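Arain Road library to open three evenings a week

Arain Road library will stay open until eight on three evenings a week from next July, after the town agreed to pay for extra staff. The building has closed at five every day since the last round of cuts.

Library manager Shabnam Memon said the late hours were the change readers asked for most. A survey drew 140 replies, many from people who work in the town centre and cannot get there before the doors shut.

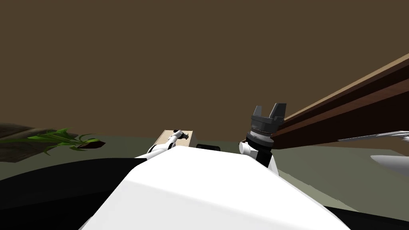 The late openings will come with a fresh coat of paint and new lighting in the reading room. Work is due to start in spring and the lending desk will move to the side entrance while it goes on. Readers were asked to pick colours for the walls, and the most popular choice was plain white with black along the bottom, much like the smooth white shell with black on either side of it shown here. The old green carpet will be taken up. The shelves are staying, though local history will move nearer the window.

Two new part-time posts will be advertised, each of 23 hours a week. Kulsoom Ansari, who runs the children's story hour, said it would keep its morning slot and that a second session for older children was being planned for one of the late evenings.
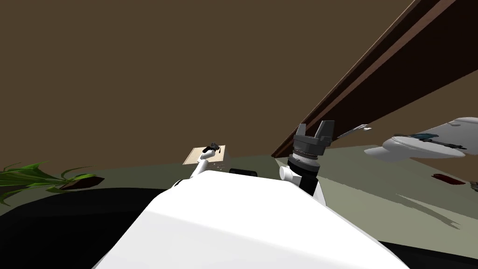

Page last changed: 19/11/2020

Fahad Sethi, of the Friends of Arain Road, welcomed the news but said the group still wanted the library open at weekends. "People with families can't always come out after tea," he said. The group's petition remains at the front desk.

The number 26 bus stops outside and runs until after closing time. Books can be returned through the slot by the main door at any hour while the work is under way.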